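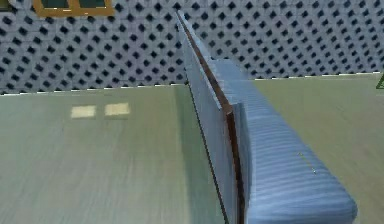

Ticket 2183
Betreff: Adix, nächtlicher Katalogabgleich bricht mit Zeitüberschreitung ab
Status: gelöst, Beobachtung läuft
Priorität: 2
Erfasst: 2019-09-22
Gemeldet von: Lamduan Nilsuwan (Wusum, Materialdatenbank)
Bearbeitung: Nerys Watkins

Fehlerbild laut Meldung

Der Abgleich zwischen Katalogserver Jadel und der lokalen Adix-Instanz startet planmäßig um 02:15 Uhr, liest die Artikelliste ein und bleibt beim Schreiben der Materialverweise stehen. Nach 300 Sekunden beendet der Dienst die Verbindung. Im Protokoll:

02:15:04 sync: Verbindung zu jadel hergestellt
02:15:09 sync: 1455 Datensätze in Warteschlange
02:16:31 sync: warte auf Sperre (tabelle mat_ref)
02:21:31 sync: Zeitüberschreitung, Transaktion zurückgerollt

Ein manueller Start am Vormittag läuft durch. Dienst neu gestartet, keine Änderung. Speicherplatz und Netzwerk geprüft, ohne Befund.

Watkins, 09:40
Bitte Ausgabe von "adixctl locks" während des Stillstands nachreichen. Außerdem die Konfigurationsdatei sync.conf und die Liste der geplanten Aufgaben auf dem Datenbankhost. Bis zur Klärung den nächtlichen Lauf nicht deaktivieren, sonst fehlt die Vergleichsmessung.

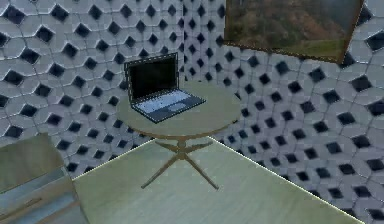 Die Materialzuordnung wird beim Rollback vollständig auf den Vortagesstand zurückgesetzt, einzelne Verweise gehen dabei nicht verloren. Geprüft wurde das an Objekten mit mehreren Materialzonen. Beim Notebook auf dem runden Tisch sind Bildschirm und Tastaturteil getrennt verknüpft; die Fläche ist schwarz und glänzend, der Rahmen etwas heller, beides entspricht dem Eintrag im Katalog. Die Prüfsummen der zugehörigen Zeilen in mat_ref stimmen vor und nach dem Abbruch überein. Ein Datenverlust liegt damit nicht vor, nur ein veralteter Stand.

Nilsuwan, 11:05
Sperrliste anbei. Die Tabelle mat_ref ist ab 02:10 durch eine Sitzung des Benutzers "kamolrat_ro" belegt. Der Benutzer hat nach unserer Dokumentation nur Leserechte. Aufgabenliste kommt von Buppha Phetsri, sie verwaltet den Host.

Phetsri, 11:50
Auf dem Host läuft um 02:10 der Berichtsexport für Kamolrat. Eingerichtet im April, damals mit Start um 04:00. Die Uhrzeit wurde beim Umzug auf den neuen Host geändert, ein Vermerk dazu fehlt. Der Export öffnet eine Transaktion mit "LOCK TABLE mat_ref IN SHARE MODE" und hält sie bis zum Ende.

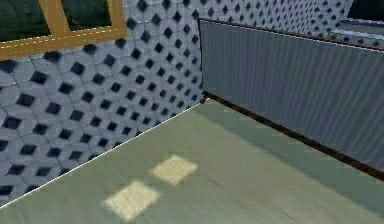 Die Sperre im Modus SHARE lässt Lesezugriffe zu und blockiert Schreibzugriffe, das passt zum Protokoll. Zur Eingrenzung wurde ein Teilabgleich nur für die Gruppe Wandbeläge gefahren, einmal mit und einmal ohne laufenden Export. Testartikel war der hellblaugraue Fliesenbelag mit den kleinen schwarzen Rauten an den Stoßpunkten, da Grundfliese und Raute als eigene Verweise geführt werden. Mit Export: Stillstand beim ersten Schreibzugriff. Ohne Export: fehlerfrei beendet. Das Verhalten ist reproduzierbar und hängt nicht vom Umfang der Warteschlange ab.

Watkins, 14:20
Ursache damit bestätigt. Maßnahmen:

1. Export Kamolrat zurück auf 04:00.
2. Explizite Sperre im Exportskript entfernen, stattdessen Isolationsstufe REPEATABLE READ. Für einen konsistenten Lesestand reicht das aus.
3. In sync.conf lock_timeout auf 60 setzen und retry auf 2. Der bisherige Wert verdeckt das Problem nur.
4. Rechte von kamolrat_ro prüfen. Für SHARE genügt SELECT nicht, es muss also ein weiteres Recht vergeben worden sein.

Sunee Noiphan, 15:10
Punkte 1 bis 3 umgesetzt. Zu Punkt 4: kamolrat_ro war Mitglied der Gruppe adix_write, Mitgliedschaft entfernt. Export von Hand gestartet, läuft ohne Fehler.
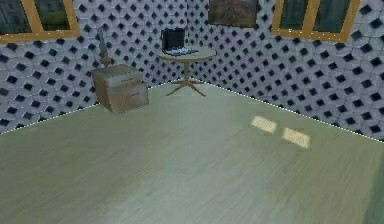

Raumecke mit Möbelgruppe, erhöhter Blickpunkt

Nachtrag Noiphan
Nachtlauf ohne Zeitüberschreitung beendet, Warteschlange leer. Export Kamolrat um 04:00 gestartet, keine wartenden Sitzungen. Marlina Lumenta trägt die neuen Startzeiten in das Betriebshandbuch ein.

Offen: Alarmierung bei Sperren über 30 Sekunden, separates Ticket.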